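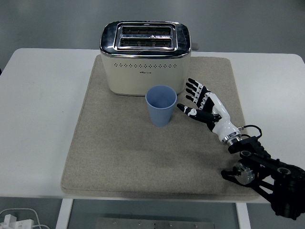 Gindgate Community Help
Boards > Microcontrollers > Wearables and soft circuits

Analog readings jump when the LED string on the same coin cell turns on

Asked by Shazia Soomro, 2/18/18
Tags: adc, coin cell, conductive thread, light sensor, voltage reference

I have a sewn circuit on the back panel of a jacket. The controller is an 8-bit part running at 3.3 V nominal from a single CR2032, no regulator. Connected to it:

- a light sensor (photoresistor plus 10k fixed resistor as a divider) on A2
- 4 white LEDs in parallel, each with its own resistor, all driven from one output pin
- a slide switch in the positive line

Everything is joined with two-ply conductive thread. The sensor and the LEDs share the same negative trace, which runs down the left seam and back up to the board. The run from the LEDs to the board's negative tab is long, close to the full height of the panel.

The sketch is simple. Read A2, and if the value is under 200, turn the LEDs on. If it is over 200, turn them off. Loop delay is 30 ms.

On USB power with alligator clips it works. On the coin cell, sewn, it flickers at dusk levels of light. I logged the readings over serial with the battery in (only RX and TX and ground connected, no USB power). With LEDs off I get values in the 190s. With LEDs on the value goes up to somewhere between 215 and 240, so the code turns them off again, and then it repeats.

I have covered the sensor with black tape so the LEDs are not shining on it directly. The jump gets smaller but does not go away. I also changed to a new cell, same result.

Is this the battery sagging, or the thread, or is the ADC on this board bad? I would like to avoid unpicking the whole left seam.

---

Answer 1 (accepted)

The ADC is fine. You have two separate problems and either one alone could make it flicker.

1. Shared negative trace. Conductive thread has real resistance. Depending on the thread, a long run can be tens of ohms. When the LEDs are on, their current flows back through that trace, and by Ohm's law the far end of the trace sits above the board's ground. If the bottom leg of your sensor divider is tied to that far end, the divider's output is lifted by the same kind of amount. Take 8 mA total LED current and 20 ohms of thread. The offset at the far end is 0.16 V. With a 3.3 V reference and a 10-bit converter, one count is 3.2 mV, so a full 0.16 V would be 50 counts. The divider sees only part of that, depending on the photoresistor, but it lands in the range you logged.

Battery sag should mostly cancel. The ADC uses the supply as its reference by default and the divider is fed from the same supply, so the ratio stays the same when the cell drops. If you have changed the reference to the internal one in your code, this no longer holds and you should change it back.

To confirm, put a multimeter on DC millivolts, black probe on the board's negative tab, red probe on the negative leg of the sensor divider. Read it with LEDs off and then with LEDs on. If it moves by more than a few millivolts, that is your cause.

You do not need to unpick the seam. Leave the LED return where it is. Cut the short stitch that joins the sensor divider to the shared trace, and sew a new separate line from the divider straight to the negative tab. The sensor line carries well under 1 mA, so its resistance does not matter much. The two returns should meet at the tab and nowhere else.

2. No hysteresis. A single threshold at 200 will chatter near the threshold even with perfect wiring - ordinary noise of one or two counts is enough. Use two thresholds and remember the state:

if (!lit && light < 190) lit = true;
if (lit && light > 260) lit = false;
digitalWrite(ledPin, lit ? HIGH : LOW);

Set the upper number above your worst reading with LEDs on, plus some margin. After you fix the return line, log again and bring the two numbers closer together.

Also check the pin current. All four LEDs on one pin is all right at 2 mA each, less so if you used small resistors.

---

Comment by Shazia Soomro

Measured it as you said. 2 mV with LEDs off, 118 mV with LEDs on. The reference is the default one. I will sew the second line and change the code.

---

Answer 2

had this on a hat. put a capacitor across the battery, I used 1000 uF, flicker gone. Also Pliria thread is terrible, use the Uretano one.

Comment on answer 2, by bhutto_k

A capacitor that size will slow the flicker down, which may be what you saw. It does nothing for a steady offset in the return. It also draws a large surge from the coin cell at switch-on and some boards will reset.

---

Answer 3

An addition to the accepted answer for anyone who cannot reach the return stitch. Turn the LEDs off, wait 2 ms, take the reading, then turn them back on. The gap is too short to see. Take two readings and discard the first.

This removes the offset and also removes any LED light leaking onto the sensor, which the separate return does not. Photoresistors are slow to recover though, so for the light leak part you may need a longer gap, and then it becomes visible. A phototransistor responds much faster.

---

Comment by Shazia Soomro

New return line is in. Readings are now 194 off and 198 on. Thresholds set to 190 and 215 and no flicker on the cell. Marking as solved.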